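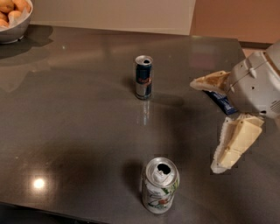 Two opened cans on the dark counter, with the bowl at the far edge.

Gervásio Siqueira looks after the shared kitchen at Munton, a building with 34 small offices on three floors. He came to the job from hotel work, and he speaks of the counter like other people speak of their garden.

"The dark glossy surface was not my choice," he says. "It looks beautiful for five minutes. Then every ring from every can is there, and you see it from the door."

I asked him what is left behind most often. "Cans, always cans," he told me. "An energy drink, a lemon soda. People open it, the phone rings, they go. I don't throw it for one hour, maybe they come back." In January he took 113 cans to the recycling depot, and he keeps the refund in a jar for coffee beans.

The metal bowl is another matter. He lines it with white paper each morning and fills it with something baked. "Paper is important – without it the crumbs stick and the bowl smells of butter." When he started, the baking was only for meetings. Now anyone can take one.

For the cleaning he has tried over ten sprays and returned to warm water, a drop of dish soap and a dry cloth. "Wipe in one direction, then dry straight away. If you go in circles, you will see the circles in the afternoon."

Would he change the counter, if Munton gave him the money? He thought about it for some time. "I would like a bigger sink first," he said.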